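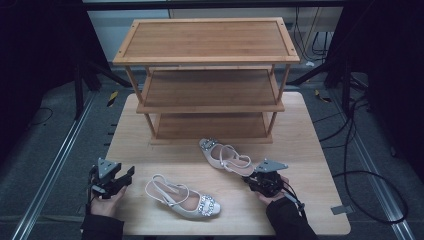
Three-tier rack, bamboo, with one pair of white slingbacks on the table in front of it.

Cilmont rack: gallery and notes

Page kept by Nii Kpodo. Last revised 3 August 2024.

The gallery covers the small three-tier rack and the kinds of shoe it is meant to hold. The full set is on the Cilmont storage pages under entry 509. Notes are given by part, with the heeled pair dealt with separately at the end.

Frame
Square legs, thin in section. The honey colour is typical of bamboo sold for indoor furniture and will darken a little in a sunny hallway. The grain runs along the length of each shelf. Wipe along the grain with a cloth that has been wrung out well, then dry. Do not use wax polish on the shelves, as it marks pale soles and satin.

Top shelf
Flat board in a raised frame, with a small dark screw at each corner. Tighten the screws by hand only. Mohammed-Awal Agbenyega used a powered driver on his rack in July and split one corner; the replacement part is listed in the Aidoo spares sheet as 1226. The raised rim stops keys and shoe-care tins sliding off, but it will also hold water, so wet shoes should go lower down.

Middle shelf
Set roughly halfway up. Flat shoes and low trainers go in without trouble. Ankle boots are better on the top, where there is no height limit.

Bottom shelf
Sits just clear of the surface, with a low lip at the front. On a tiled floor, check that all four legs touch before loading. A felt pad under the short leg is enough in most cases. Gritevier pads are sold in packs of 29, which is more than one rack will ever need.

Heeled pair
White or pale satin uppers, slim heels, thin ankle straps, and a large rectangular buckle set with clear stones on each toe. The footbeds are lined in pale pink.

Points for storing this type:
Fasten the ankle strap before putting the shoe away. A loose strap catches on the next pair.
Place the two shoes side by side with a gap between them. Stones will pull threads in satin if they rub.
Point the toes outwards, so that the buckles can be checked without lifting the shoe.
Keep satin off the bottom shelf if the floor is mopped often.
Dust the stones with a dry soft brush. Flavix cleaner is suitable for leather and should not be used on satin.

Related entries
Boot tray, single tier
Rack spacers, 100 mm
Felt pads and floor levelling
Satin and other delicate uppers

Corrections to Nii Kpodo, quoting the entry number.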